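4.2 Timing of the walkabout

Coverage of the viceregal tour of Prullier followed a schedule that no editor would admit to having. We coded 179 items from the Conen and Zoltham regional papers, all filed in May, and sorted them by the first thing the reader was told. Weather led in 115 of them. The stated purpose of the visit, a wetland restoration grant, led in three, and one of those had the wrong wetland.

Hats were coded separately (see 4.4). The second coder asked that they be given their own category after the first afternoon, and agreement improved at once.
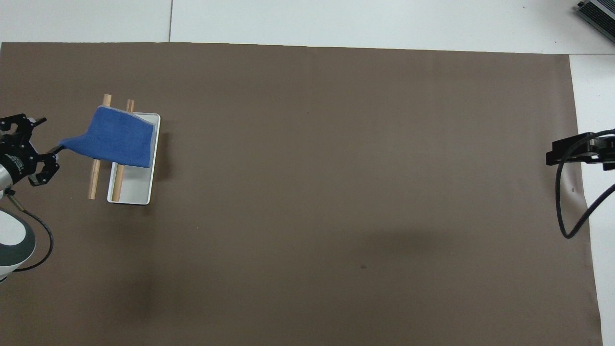
Figure 3. Work surface.

The Quansah stop deserves its own paragraph, having received so many from everyone else. The official program allowed 600 seconds for meeting the public -- a unit we have not seen used for this purpose before -- and local reporters treated the overrun as news in itself. Words such as "relaxed" and "unhurried" cluster here, often in the same sentence as a complaint about parking. Earlier work on royal and viceregal tours treats informality as a favour granted by the visitor. In our sample it is more often claimed by the town, whose residents are quoted at greater length than the guest of honour.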